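From: Raíssa Coutinho
To: marketing-list
Subject: Re: October newsletter numbers and the Prolletti ads

Esmaeil Sadeghi wrote:

> Does anyone have the split between the email and the paid posts for
> October? I need it before I talk to Drerkell about renewing. Their
> report only gives one total, and I can't tell which sign-ups came
> from the Prolletti campaign and which came from our own list.
>
> Also, are we still sending on Sunday evening? The open rate looked
> low to me.
>
> Esmaeil

Esmaeil,

I pulled the numbers out of the mail tool this morning. October brought in 385 sign-ups for the Prolletti trial. Of those, 114 came through the link in our newsletter. The rest carry the paid tag, but that tag was also on the landing page banner for the first few days of the month, so part of that traffic was people who were already on the site. I can't separate the two after the fact. The banner has its own tag now.

I would not show Drerkell the paid figure as it stands. If they ask, tell them it includes banner clicks and that November will be clean. Their report counts a sign-up when the form opens. Ours counts it when the confirmation link is clicked. That explains most of the gap between their total and ours, and I'd like it written into the renewal which of the two we pay on.

On the creative, we ran two versions of the paid post. Version A was the short text with the price in the first line. Version B was the longer one with the customer quote. A did better on clicks, B did better on confirmed sign-ups, and the difference on both was small enough that I wouldn't build a plan on it. Jikness wants to drop B because it costs more to produce. I'd keep both running for another month with the same budget and the same audience, then decide.
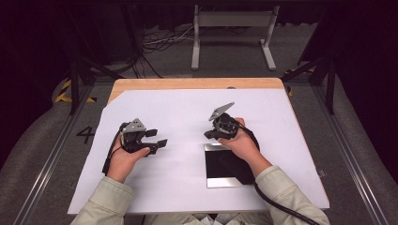
## Send time

Yes, we are still on Sunday evening. The open rate was down, but part of that is the list itself. We imported roughly 300 addresses from the trade show and most of them have never opened anything. Take those out and the rate is close to where it was in September.

What I suggest:

- Move the trade show addresses to their own segment and send them one short message asking if they want to stay on.
- Remove anyone who doesn't answer by the end of the month.
- Keep Sunday evening for the main list until that is finished — if we change the time and the list together, we won't know which one made the difference.

## Subject lines

The last three all started with the company name. The sender field already says Coutinho, so on a phone the reader gets the name twice and hardly anything else. Please leave it out of the next one. Lead with the offer or the date, and keep it short enough to show on one line.

## Still open

I need the final copy for the November issue by Thursday noon. The Prolletti paragraph is still the old text with the old trial length in it, and their people have asked for it to be corrected before anything else goes out.

Esmaeil, can you forward me the Drerkell draft once you have it? I only want to check the section on reporting. The export is in the shared folder under October, second tab. Ignore the first tab, it's the one with the double-counted rows.

Raíssa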